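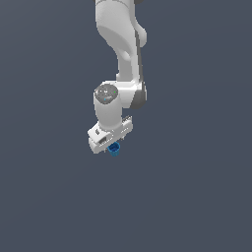 Nundmont Residential Services, Household Guidance Unit

Caring for Wooden Cutting Boards and Kitchen Utensils

Residents of the 77 furnished apartments at Nundmont are supplied with one wooden cutting board and a set of wooden spoons. With regular care these items remain serviceable for many years. The following guidance replaces the sheet issued in February.

Daily washing

Wash the board by hand with hot water and dish soap as soon as food preparation is finished. Wash both faces, including the side that was not used, so that the wood takes up moisture evenly and does not warp. Boards must not be soaked in the sink or placed in the dishwasher. Dry with a clean towel and stand the board on its edge overnight.

Raw meat and poultry should be prepared on the plastic board kept in the lower cabinet.

Removing odors and stains

Onion and garlic odors can usually be reduced with coarse salt and half a lemon. Spread the salt over the surface, rub with the cut side of the lemon, leave for 4 minutes, then rinse and dry. Beet and berry stains may need a second treatment. Steel wool is not suitable for this purpose.

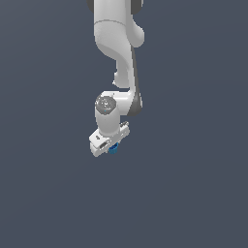
Oiling

Oil the board once a month, or sooner if the surface looks pale or feels rough. Use food-grade mineral oil. Olive oil and other cooking oils turn rancid and should be avoided. Apply a thin coat with a soft cloth, following the grain, and allow it to stand overnight before wiping off the excess. Spoons may be treated in the same manner.

Raised grain can be smoothed with fine sandpaper before oiling. Wipe away all dust with a damp cloth and let the wood dry fully.

Replacement

A board with a deep crack or a split along a glued joint should be taken out of use. Replacements are available from the supply room in the Karam Building, Room 19, on return of the old board.

Page revised 18 April 2019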